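Iltholm Tool and Housewares Library
Progress report to the Hutchins Fund, second half of the grant

Hi Corinne,

You said at the last check-in that you'd like these reports to sound more like me and less like a form, so I'm taking you at your word (you may regret it!). It's been a busy stretch. We opened the Mistov Street counter in November, a little later than we'd promised you, and it has been open every week since then except for the one when the pipes froze.

Let me start with borrowing, which is what I get asked about most. We now have 304 members signed up, and between them they took out 579 loans over the period. I'd hoped we'd pass 500 by the end of the grant year, so I'm really pleased with that. The surprise for me is what people want. When we wrote the application we talked a lot about drills and ladders, and sure, those go out, but it's the kitchen and home stuff that keeps the counter busy. Folding tables, big soup pots, the carpet cleaner, the sewing machine (there's always a waiting list for the sewing machine). Somebody borrowed the canning kit, brought it back on a Thursday-night kind of whim two weeks early, and signed up for it again before they'd left the building.

Late returns are still a headache. We tried phone calls, and Darnell made most of them, and he's very patient, but it ate up whole afternoons. In the new year we switched to text reminders two days before the due date and things got a lot better. I don't have a clean before-and-after number for you, because the old paper log was a mess, and I'd sooner say so than make one up. The new log is in decent shape and I'll have proper figures next time.

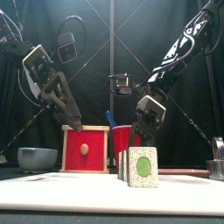 The other thing the texts did was bring people back in. They come to drop off a cake pan and end up chatting and taking home a hand mixer. I think we undersold that in the application. Quite a few of our members are new to town, and the counter is one of the few places open after work where you can hang around without buying something.

Repair nights have been more up and down. We planned 15 for the year and we've held 6. Part of that is on me, as I didn't line up enough people who know their way around a toaster. The ones we did hold were packed and loud and great fun, and I came home from every one of them smelling like solder. Lamps are the most common thing through the door, then vacuum cleaners. We can't do microwaves and we've put up a sign saying so, which has saved some arguments. Darnell has now talked two of his old coworkers at Andico into helping out, so I've got the next few dates on the calendar and I feel much better about where this ends up.

Money. We're under on rent (the landlord gave us the first month free) and over on shelving. I bought the cheap shelves first, they sagged, and I had to buy the good ones. Lesson learned, and the cheap ones are holding up paint cans in the back room. Everything else is within a few dollars of the plan. I'd like to ask if we can move what's left of the rent line over to repair parts, mainly cords, plugs and fuses. If you need that as a separate letter, tell me and I'll write it up.

A couple of things I'm still chewing on. Our hours don't work for people on night shifts, and I hear about it. I'd like to try one early morning a week through the summer and see who shows up. We also need a better way to check things over when they come back. Right now it's whoever is on the counter giving the item a quick look, and a blender went out with no lid, and then went out again with no lid to somebody else. We've started putting a parts card in with anything that comes in more than one piece. It's slow going and we're maybe halfway down the kitchen shelves.

Between now and the final report I'm planning to finish the parts cards, catch up on repair nights as far as we can, and get the member survey out. You asked for a question on how folks heard about us, and it's in there, right at the top.

Come by and see the place when you get a chance. Darnell would love to show you the shelves (the good ones).

24/04/2018

Iltholm Tool and Housewares Library | Contact us | Copyright 2018, all rights reserved | Back to top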